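Cetano Tabletop Tidying Notes

README, third revision, August

Welcome, and thank you for opening this file before opening the folders. Cetano is a collection of short recordings and stills of people putting small things away: pantry packets, desk odds and ends, mending supplies, the contents of a coat pocket at the end of an afternoon. It grew out of a long conversation between the two of us about why some baskets stay tidy for months and others fill up with receipts by supper time. We never did settle that question, but we ended up with a great deal of material, and it seemed a shame to keep it in a drawer.

What is in the collection

There are 1252 clips in all, sorted into 74 sessions. A session is one person at one work surface with one set of containers, from the first item picked up to the moment they said they were finished. Some people were finished very quickly. Others (Roos is one of them) kept going back to turn a box so that it faced the same way as its neighbors, and those sessions are long and, we think, rather lovely to look through.

Alongside the clips you will find 489 notes. These are plain text, one to a file, and they record what the person told us afterward about where things belonged. We left the spelling as it was and took out only surnames and street names.

The containers

Most of the containers are the sort you would find in any kitchen or hallway: open baskets, shallow trays, lidded tubs and a few cardboard boxes that had come into the house with something else in them. We asked people to use what they already liked. The wire mesh baskets deserve a special mention, as they come up in a great many sessions and are a pleasure to work with. You can tell what is in them from the side, and crumbs fall straight through. Thin packets do slip down flat against the mesh, though, and can be fiddly to get out again, so several notes are about exactly that.

Clothing and sleeves

People worked in their own clothes. Sleeves matter more than we expected when we started! A loose sleeve hides the top of a basket just when you would like to know what is going into it, and a snug cuff leaves the hand and wrist in plain sight. The "sleeve" column in the session table has three values - bare, fitted cuff and loose - and it describes the wrist only, so a roomy jacket with a close knit cuff is entered as fitted cuff. Mirjam went back and forth over that rule for weeks, and it may change again.
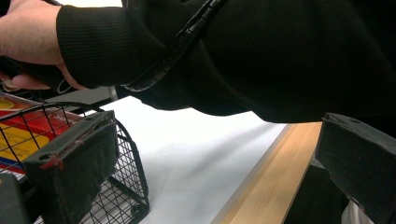
Sample still: black jacket with a ribbed knit cuff, entered as "fitted cuff"; black wire mesh basket and a colorful printed box.

Printed boxes are entered by their main colors and never by brand. A box with large areas of red, yellow and blue goes in as "red/yellow/blue", in whatever order the person labeling it felt was right. If you are searching for one, please try the colors in more than one order. Lettering is copied into the table only when it can be read in the still itself, and where it can't, the field stays blank. A blank there does not mean the box was plain.

How the folders are arranged

The Plullell folder holds the kitchen and pantry sessions. Ocampo holds desks, hallways and everything to do with sewing. Kovirton is the catch-all, and it includes the early sessions from before we had agreed on a table layout, so expect a few column names in there that appear nowhere else. Each folder has its own session table, its clips and its notes, and the session number ties all of them together.

Known problems

The word "basket" was used generously in the early labels, and some trays are still listed under it. The sleeve column is missing for part of Kovirton. Two people labeled most of the boxes, and one of us says "gray" where the other says "silver", which we have not yet evened out.

Use and credit

You are welcome to use the collection for study, teaching or your own curiosity. Please credit it as "Cetano, collected by Mirjam Meijer and Roos De Haan", and keep this file with any copy you pass along. If you correct a label, send us the session number and the old and new wording, and we will gladly add it to the next revision.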